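The Blue Bits Come Out First

A slow afternoon with an old office desktop, and a few words in defence of the plastic caddy

There are people who restore vintage motorcycles, and people who restore sash windows, and they get invited to dinner parties to talk about it. Then there are those of us who like old office computers. We get invited to look at somebody's printer.

I have made my peace with this. The ordinary beige, grey or black tower, the sort that sat under a desk in a council office for nine years collecting fluff and the occasional biscuit, is one of the best-designed things most of us have ever kicked by accident. It was built to be opened by a bored person in a hurry. It was built to be opened again the following week by a different bored person, who had lost the screwdriver. You can feel that bored person's needs in every latch.

My own conversion came in February, when I agreed to help clear a storeroom at Zolevley, a repair workshop that takes in retired office machines and turns them into slightly less retired ones. I had been promised an hour's work and a sandwich. The storeroom held 232 towers. The sandwich was egg.

By the end of the first day I had opened ten of them and had a blister on my thumb. I had also developed opinions on drive caddies, and I have been trying to share them with people ever since.

A caddy is the plastic carrier that holds a hard drive in its bay. In a lot of office machines it's blue, and blue on these computers has a meaning. It's the maker's way of saying "touch me". Anything blue is a tab, a latch or a handle, and anything that isn't blue would prefer to be left alone. I know of no kitchen appliance that is this polite. My dishwasher has a filter that comes out if you turn it, and it took me four years and a flood to find out.

The caddy wraps round the drive and takes up the tedious business of holding it still. It's springy plastic, so you can bend it open and lift the drive out with your fingers. You squeeze the tabs, the carrier slides free, and you're left holding somebody's entire working life, or at any rate 399 versions of the same spreadsheet.

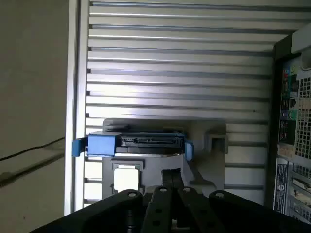 A drive in its blue caddy, connector side showing. The long slotted black strip is the SATA connector.

The connector is the part to be careful with. It looks sturdy, being a chunky sort of block, and it will put up with years of doing nothing at all. What it won't forgive is being wiggled. The thin tongue of plastic inside can snap if the cable is dragged out at an angle, and after that you own a paperweight with a very good memory. Pull straight. If the cable has a little metal clip, press it. If you find yourself swearing, you've missed the clip.

I learnt this the usual way, on tower number six.

The people at Zolevley have a proper routine for all this, which I ignored for most of the first morning and have followed with a convert's zeal ever since. Power off at the wall, cable out, then hold the power button in for a few seconds to let the last of the charge go. Touch something metal. Lay the tower down on its side, with the panel you're going to remove facing the ceiling. It surprises me how many people try to work on a computer standing up. I mean the computer, although I've seen both. A tower on its feet drops its screws into the one place you can't reach, where they lie among the roots of the graphics card until you shake the whole thing like a money box.

On its side, the thing becomes a tray. You can see everything, gravity is your assistant, and the drive cage is right there at one end waiting to be emptied. It also gives you somewhere to look while you work out what you've forgotten.

Then you need somewhere to put the bits. I used to favour the lid of a biscuit tin, and before that the arm of the sofa. The better answer is a holder with a place for each part, so that a drive can stand up by itself and a gap tells you what's missing. You can print such a thing in grey plastic if you have the equipment and the patience. My neighbour's toast rack does much the same job for drives, though she would like it back.

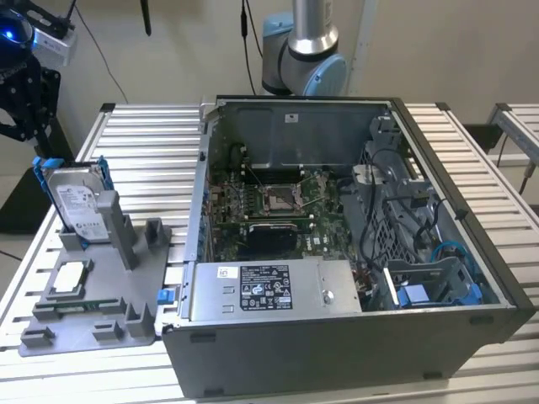 What strikes me about a machine in this state is how much of it is air. We think of computers as dense and mysterious, and then the side comes off and there's a green board, a metal box for the power, a cage for the drives and a good deal of room to let. You could keep a loaf in there. It's a house with the roof off, and like most houses it has one cupboard where all the cables live.

An empty processor socket is the one thing that makes me lower my voice. With the lever up and the contacts bare, it's the nearest a desktop gets to open-heart surgery. The rule at the workshop is that you don't lean over it with a mug, a necklace or an opinion. Bent pins can be straightened with a fine needle and a magnifier, and I have watched it done, and I would sooner do my own dentistry. If the processor is out for any length of time, find the socket cover. If you can't find the socket cover, it's because you threw it away in a tidy mood, and you'll have to buy another.

Power supplies get a paragraph to themselves, chiefly so that I can say leave them shut. The outside is fine. You may unscrew the whole unit and carry it about like a small, heavy dog. The label tells you what it gives out and carries a parade of safety marks from every country that has ever owned a stamp. What you may not do is open the box. There are parts in there that hold on to a charge after the plug is out, and they don't care how handy you are.

Cables are the real test of character. The previous owner's character, I should say. Some towers come in with every lead tucked behind a clip and folded like hospital linen. Others have been refitted by someone who clearly used a fork. A modern office machine gives you several clips and channels for nothing, and they're worth using. Before you pull anything, take a picture on your phone. You'll be certain you can remember where the blue one went. You won't.

I asked around about colours, by the way, hoping that a blue SATA cable meant something different from a red or black one. It doesn't, as a rule. Some makers use the colour to match a cable to its socket, and some, I suspect, use whatever was on the reel.

Getting a drive back in is where the caddy earns its keep. You offer it up to the bay and keep it level. There's a moment of faint resistance, when you wonder if it's the wrong way round, and it may well be. Take it out and look. Never lean on it. If it's right, it goes home with a click that I would happily have as a ringtone. Over a thousand screws must have passed through my hands at that workshop by now, and not one has given me a fraction of that satisfaction.
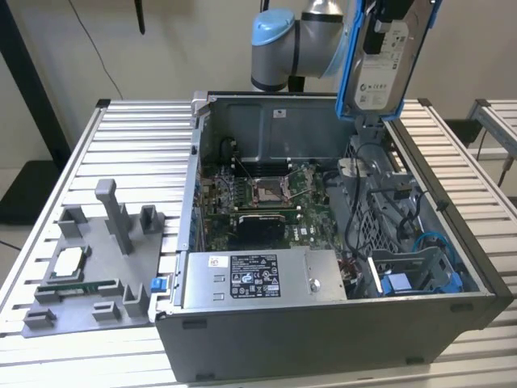

A caddied drive held above the chassis. Another blue tray sits in the corner of the case.

There's a rival school of thought, of course. A friend swears by the cases made by Zirneo, where each drive is held by four thumbscrews and a rubber grommet the size of a lentil. They're quieter, I'm told. They are also sold in packs of eight, which suggests that the makers know exactly what happens to lentil-sized grommets. My other friend has gone entirely over to solid-state storage and keeps it stuck to the inside of the case with tape. I have been to see it. I made the right noises.

The spare parts trade has noticed people like me. Plulis, a little online shop I visit more often than I tell the bank, will sell you a used caddy for less than the price of a coffee, and the listings are a joy. "Blue. One tab slightly chewed." I bought that one. I had to know. It fits perfectly, and the chewing is on the underside.

As for the storeroom, we're getting there. Most of the towers have gone out again, a good batch of them to the adult learning centre on Sutherland Road, where they'll be asked to do spreadsheets and a bit of email and will manage both without complaint. The rest are on the shelves with their sides off, waiting for memory or a drive or somebody with a free afternoon. I've got one on my own dining table at the moment. It's been there long enough that we eat round it, and the spare blue caddy is holding the post.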